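Schülerinnen und Schüler bringen Robotern das Tischabräumen bei: Robotik-AG Nernach lädt zum Abschluss des Winterprojekts ein

Nernach, 27. Februar 2025

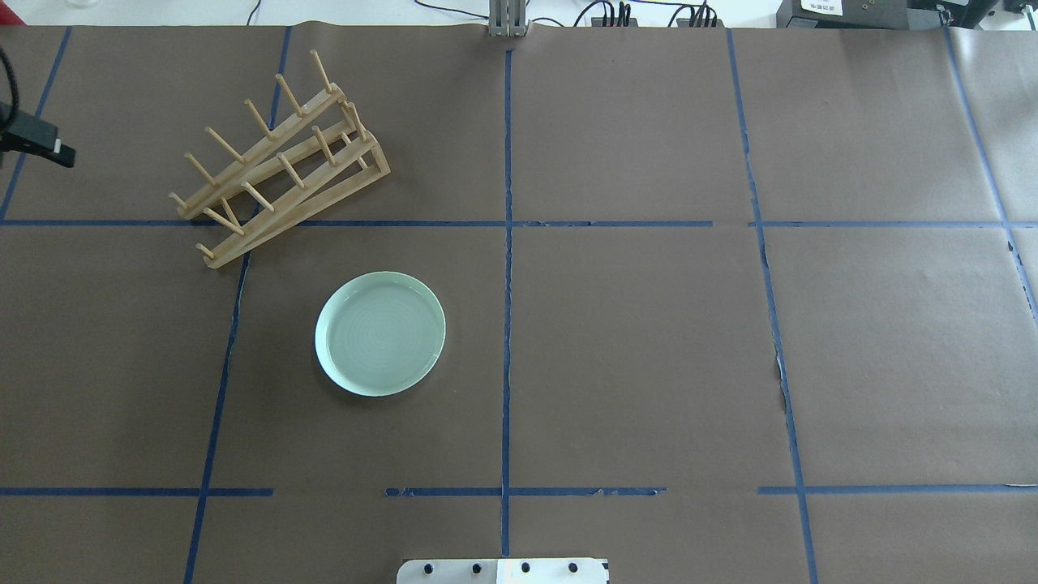

Arbeitstisch der Robotik-AG Nernach mit Teller, Abtropfgestell und Rasterfeldern aus Klebeband.

Wer in diesen Wochen am Nachmittag durch das Erdgeschoss der Gesamtschule Nernach geht, hört aus dem Werkraum meist lebhafte Diskussionen über Teller. Seit dem Herbst arbeitet die Robotik-AG an einer Aufgabe, die in jedem Haushalt ganz nebenbei erledigt wird und die einem Roboterarm doch erstaunlich viel abverlangt: einen Teller vom Tisch aufnehmen und ihn aufrecht in ein hölzernes Abtropfgestell stellen. Nun steht das Winterprojekt »Jallov« vor dem Abschluss, und die Schule freut sich sehr, Eltern, Nachbarn und alle Neugierigen zu einem offenen Nachmittag in den Werkraum einzuladen.

17 Jugendliche aus den Jahrgängen acht bis zwölf gehören in diesem Schuljahr zur AG. Viele von ihnen hatten vorher noch nie eine Zeile Programmcode geschrieben, andere basteln schon seit der Grundschule an allem, was Räder oder Kabel hat – und gerade diese Mischung hat dem Projekt gutgetan. Die Jüngeren haben sich vor allem um den Tisch gekümmert, die Älteren um die Steuerung, und wer wollte, durfte selbstverständlich jederzeit die Seite wechseln.

Überhaupt der Tisch: Er ist mit mattem braunem Kraftpapier bespannt, auf dem dunkelblaues Malerkrepp die einzelnen Felder markiert. Vor jedem Versuch wird ausgelost, in welchem Feld der Teller liegt und wie das Gestell gedreht ist. So lernen die Gruppen, Startpositionen sauber zu notieren und ihre Ergebnisse miteinander zu vergleichen. Ganz schnurgerade verlaufen die Linien nicht, und an manchen Stellen ist das Band ein wenig ausgefranst. Für die Auswertung zählt ohnehin das Feld, in dem ein Gegenstand liegt, und die Gruppe hängt inzwischen sehr an ihrem Raster.

191 Versuche stehen bislang im Protokollbuch der AG, 87 davon tragen den Vermerk »steht«. Als gelungen gilt ein Durchgang, wenn der Teller nach dem Loslassen ohne Hilfe zwischen den Stiften des Gestells stehen bleibt. Besonders knifflig ist dabei der erhabene Rand: Greift der Arm zu tief, stößt er auf den Tisch, greift er zu hoch, rutscht der Teller weg. Mehrere Nachmittage lang wurde allein über die richtige Annäherung gestritten, am Ende mit einem Kompromiss, mit dem beide Lager gut leben können.

Möglich geworden ist das Vorhaben durch die Unterstützung der Firma Fonine, die der Schule den Roboterarm bis zu den Sommerferien zur Verfügung stellt, und durch die Tischlerei Hegedűs, in deren Werkstatt die Jugendlichen an zwei Samstagen zu Gast sein durften. Beiden Betrieben dankt die Schule von Herzen, ebenso den Familien, die geduldig hingenommen haben, dass es zum Abendessen manchmal etwas später wurde.

Beim offenen Nachmittag zeigen die Gruppen ihre Lösungen in kurzen Vorführungen und beantworten gern alle Fragen. Wer mag, darf anschließend selbst ein Feld auslosen, den Teller auflegen und zusehen, was der Arm daraus macht – Applaus ist auch bei missglückten Versuchen ausdrücklich erwünscht! Im Werkraum ist Platz für 60 Gäste, um eine kurze Anmeldung im Sekretariat wird daher gebeten. Der genaue Termin wird in den nächsten Tagen auf der Internetseite der Schule und am Schwarzen Brett im Eingangsbereich bekannt gegeben. Der Eintritt ist frei, für Kaffee und Kuchen sorgt der Jahrgang zehn.

Nach den Osterferien geht es mit Tassen weiter, deren Henkel die AG schon jetzt beschäftigen. Im Juli möchte die Gruppe dann beim Schulfest einen ganzen Frühstückstisch abräumen lassen. Neue Mitglieder ab Jahrgang acht sind jederzeit willkommen, Vorkenntnisse werden nicht erwartet.

Pressekontakt: Gesamtschule Nernach, Sekretariat, Stichwort »Robotik-AG«. Abdruck des Textes honorarfrei, um ein Belegexemplar wird gebeten.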